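Karirano: a Scheduler for Two Arms That Sort Clothes

Final project report
Student: Nikau Bright
Supervisor: Tamsin Waaka
Submitted 11th March

1. Introduction

This report describes the software I wrote for my final project. The project is called Karirano, and it is a program that decides what two robot arms should do next when they take clothes from a mixed pile. The arms themselves, their drivers and the booth existed already in the laboratory when I started. My part was the planning layer between the perception module and the motion controllers, together with a tool for reading the logs.

The problem is easy to say. There is a pile of clothes on a table. Each arm has a parallel gripper. The program must choose a garment, choose an arm and choose a point to grasp, and it must do this again and again until the table is clear. When both arms work at the same time, they can pull on the same piece of cloth or meet each other above the pile. The earlier student version, Plutalton, avoided this by letting only one arm move at a time. It was safe but slow, and my supervisor asked me to find out how much of the waiting can be removed.

2. What existed before

Plutalton was a single loop. It took an image from the fixed camera, asked for a list of color regions, took the largest region, and sent the nearer arm. After the arm returned to its home position, the loop started from the beginning. I have kept the code for the color regions almost without change. The loop I have replaced completely.

I spent the first weeks of September only reading this code. Some of the comments in it did not agree with the code below them, in particular the comment about which arm has priority. I mention it for the student who comes after me: please trust the code.

3. Design

3.1 Processes

Karirano runs as three processes. The first one receives the images and publishes garment hypotheses. The second one is the scheduler. The third one holds the connection to both arms and is the only process which is allowed to send motion commands. They talk through a small message library called Istside, which we use in our laboratory for most things.

I first tried to put everything in one process with threads. This was a mistake and it cost me much time. When the segmentation took long on a difficult pile, the command thread was also late, and the arm controllers stopped because they did not receive the next target in time. With separate processes this error did not come back.

3.2 Garment hypotheses

A hypothesis is a record with a color model, an outline on the table plane, a list of possible grasp points, and a confidence. I do not call it a garment, because one shirt can appear as two regions when another piece lies over it. A plaid shirt is the most difficult case. The color model in Plutalton was a single mean color, so it cut the plaid into many small regions, and each of them was too small to be accepted. I changed the color model to a histogram with 7 bins per channel, and I merge neighboring regions if their histograms are similar. It is not perfect. A thin strip of plaid at the border of the pile is still sometimes lost.

3.3 The reservation table

The main idea of the scheduler is a reservation table. The table plane is divided into cells. Before an arm may start a motion, the scheduler must reserve all cells that the arm will pass over, and also the cells of the garment hypothesis that it wants to grasp. The other arm can move freely as long as its own cells do not overlap with these.

The second part, to reserve the cells of the garment, was not in my first design. I only reserved the path of the gripper. Then it happened that one arm was lifting a sleeve while the other arm went down on the body of the same garment. Both arms followed their rules correctly and the result was still wrong. After this I treat the cloth as part of the arm which holds it, from the moment of the grasp until the release.

When both arms want the same cells, the arm with the older request wins. I also tried a priority by confidence, but with this rule one arm could wait for a very long time if its garment was always the less certain one.

3.4 Wrist cameras

Each arm has a wrist camera. The fixed camera is used to choose the garment, and the wrist camera is used for the last part of the approach. The difficulty is that close to the pile, the wrist image contains almost only cloth. The focus is lost, and the color regions have no clear border any more. I therefore compute a simple sharpness value for each wrist image. If it falls below a threshold, the scheduler does not use that image and continues with the last good target. The threshold is 113 in the units of the variance filter, and I found it by hand.

3.5 Log viewer

The log viewer is called Charbonneau. It shows the reservation table as a colored grid beside the images from all cameras, and one can move through the time with the arrow keys. I wrote it late, and I should have written it first. Before I had it, I was comparing time stamps in text files.

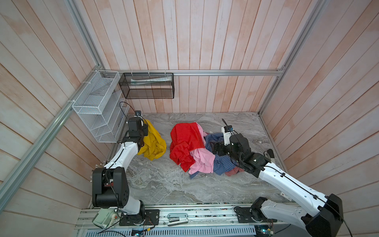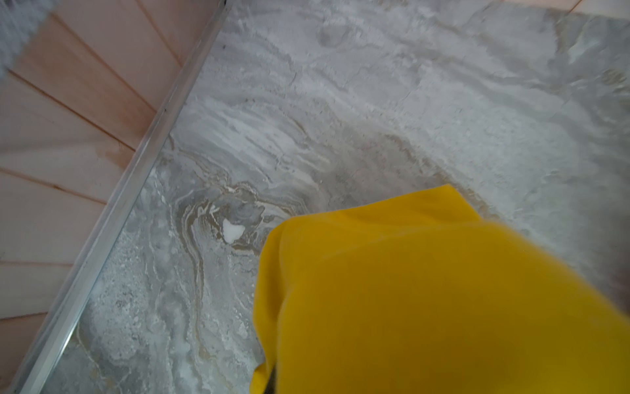
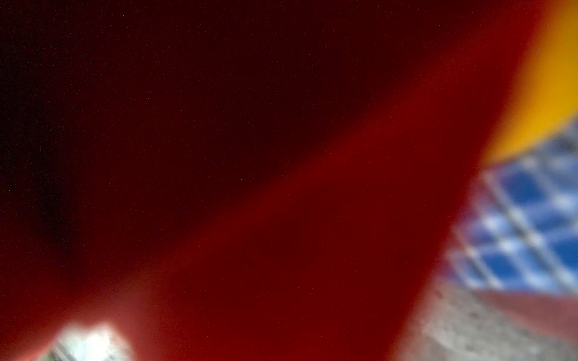

4. Tests

I tested the scheduler first in replay, with recorded requests and without real motion. The replay set has 2131 requests. For each request I check that no cell is reserved by both arms and that every reservation is released at the end. The first check passed early. The second one failed several times, always when a grasp was canceled between the request and the answer. The correction was to give every reservation a lifetime and to let the arm process renew it.

After this I did 200 trials on the real arms. A trial ended when the table was clear or when I pressed stop. The arms did not touch each other in these trials. The most frequent reason for a stop was a grasp which took two garments together. The scheduler cannot see this, because after the lift it still believes that it holds one hypothesis.

5. Problems that remain

The cells are all the same size. Near the base of each arm they are too small to be useful, and in the middle of the table they are too big, so the arms wait for each other more often than needed. A grid with different cell sizes would help, but the replay files would have to be converted.

The sharpness threshold depends on the light. If the lamps are changed, it must be set again.

For a grasp with two garments, I would compare the fixed camera image before and after the lift, and see if a second hypothesis has disappeared. A first version of this is in the branch "double-lift". It works in replay, but I have not run it on the arms.

6. How to run the software

Start the arm process first and wait for the message "both ready". Then start the perception process, and the scheduler last. If the scheduler is started before the perception process, it waits without any message, and this looks like a crash. The configuration file is read only once, so all three processes must be restarted after a change.

I thank Tamsin Waaka for her patience with my many questions about the controllers, and for reading two earlier versions of this text.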